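诺库姆（Norkum）社区安全热线“特鲁列奥”开通：听见隔壁不对劲，请打给我们

2024年3月25日，诺库姆讯

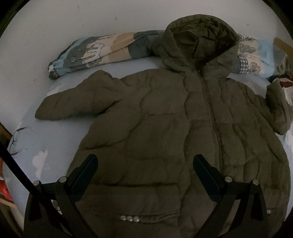
大家好，我是塞韦里诺·贝穆德斯（Severino Bermúdez），特鲁列奥（Trulleo）热线的负责人。按规矩，新闻稿应该写得四平八稳，用“本机构”开头，再引用我自己说的一段漂亮话。我试着写了一版，同事看完说像洗衣机说明书，所以干脆用我平时说话的口气来写，各位媒体朋友要引用哪句就引用哪句，不用再打电话来核对。

先说正事：从今天早上起，特鲁列奥家庭暴力与儿童保护热线正式对诺库姆全区开放，一天二十四小时有人接，节假日也一样。

我们一月份就开始试运行了，当时只覆盖河东的几条街，宣传也只有楼道里贴的几张纸（有一张还贴反了，是我贴的）。就这么个规模，试运行期间一共接到2,924个来电，其中1,426个和家里有孩子的情况有关。我第一次看到这个数字的时候，在办公室坐了好一会儿没说话。我做这行很多年，知道关着门的事情多，可是知道归知道，一个一个电话接下来，感觉完全两样。

打电话来的都是什么人呢？有当事人自己，有孩子的姨妈、外公，也有楼下开小店的，还有不少邻居。邻居来电开头特别像，十个里有八个先道歉：“不好意思，可能是我多心了。”我想借这篇稿子跟大家说，多心就多心，没关系！您不需要有证据，不需要先搞清楚谁对谁错，更不需要自己去敲那扇门。您把听到的、看到的、让您睡不着的那件事告诉我们，剩下的由受过训练的人来判断。判断下来没事，大家都松一口气，我们绝不会怪您浪费时间。

有一位女士，在试运行第二周的凌晨打来，开口第一句是问我们这里是不是修水管的。接线员听她声音发紧，就顺着往下聊，问她家里“漏水”多久了，厨房漏还是卧室漏，需不需要师傅现在就上门。她说，现在就来吧。细节我不能多讲，她同意我讲到这里为止。从那以后，我们给所有接线员都加了一课：对方说什么，先接住什么。如果您不方便明说，可以说您要订蛋糕，可以说打错了但别挂断，我们会用只需回答“是”或“不是”的问题慢慢问。

再讲讲这次正式开通和试运行有什么不一样。

接线的人多了。现在一共30位接线员，分早、中、夜三班，每一班都有一位督导在场。他们上岗前要跟着老接线员旁听，然后在督导陪同下接电话，督导点头了才能独立上线。有人问我能不能快一点，因为夜班一直缺人。不能。我宁可自己去顶夜班，事实上我也顶了不少，我太太可以作证。

后续的事情也有人管了。以前我们只能把情况记下来转出去，转完就不太知道下文，这是我最不满意的地方。现在热线和“雷罗拉”（Rerora）庇护中心连在一起，凡是需要离开住处的来电人，由中心的值班社工直接接手，同一位社工从头跟到尾，不用把同样的话跟不同的人再讲一遍。讲过的人都明白，每重讲一遍有多累。雷罗拉目前预留了3套带厨房的小套间，专门给带孩子的家庭住，地址不公开，也请各位记者朋友不要打听，拜托了。

法律方面由贾斯瓦尔（Jaiswal）律师事务所提供咨询，来电人可以预约，不收费。最常被问到的是保护令怎么申请、带着孩子搬出来算不算“擅自带走”、对方把证件扣住了怎么办。这些问题网上答案五花八门，有些错得离谱，麻烦大家别照着论坛帖子办事，问一下律师，真的只要一通电话。

还有一件事我必须写清楚：热线代替不了警察。如果您正听见有人被打、有人喊救命，或者孩子眼下就有危险，请先报警，挂了再打给我们。遇到危及生命的情况，我们的接线员也会立刻联系警方，这一点在通话开始时就会告诉来电人。除此以外，您的姓名可以不留，电话不会录音，我们也不会回拨，除非您说可以，并且告诉我们几点打合适。

我也想对做新闻的同行朋友说几句（我年轻时在报社跑过两年社会新闻，叫声同行不过分吧）。家里出了人命，报道一定铺天盖地，这我理解。可是请在稿子末尾留一行，写上求助的渠道。试运行的时候，本地电台有一次在节目里念了我们的号码，当天夜里线路就没有断过。那些人不是听了节目才遇到麻烦，他们早就在麻烦里了，只是那天晚上刚好知道能打给谁。另外，请尽量别写“平时看着挺和睦的一家人”。我接过好几位来电人的电话，她们说就是因为读到这种句子，觉得自己说出来也没人会信。

学校和幼儿园的老师们，我们为你们另外准备了一份手册，里面讲孩子说了什么话值得留意，怎么问才不会吓着他，问完该记什么、该告诉谁。手册很薄，我坚持要薄，厚了没人看。各校可以向诺库姆社区服务处领取，也可以让我们的同事到学校去讲一堂课，一堂课四十五分钟，讲完留时间提问。上个学期去过的几所学校，提问都超时了，所以请教务的老师排课时在后面多留一点空。

接下来几个月，我们还想把夜间短信服务做起来，因为有些人实在没办法出声讲话。系统在测试，还有毛病，有时候短信会重复发两遍，这在我们这一行可不是小事，所以没修好之前我不会宣布日期。请别催我，催我的工程师也没用，他比我还急。

想报名当接线员的朋友，下一期培训正在收申请，没有专业背景也可以来。我们看重的是能听人把话讲完。您要是习惯别人话说一半就给建议，先来上上课也好，我当年就是这样改过来的，改了挺久。

媒体采访请联系特鲁列奥热线办公室，找塞韦里诺·贝穆德斯。我上午一般在，下午多半在外面跑，留言我都会回。接线室谢绝拍摄，接线员也不接受具名采访，这两条没有商量余地，其他都好说。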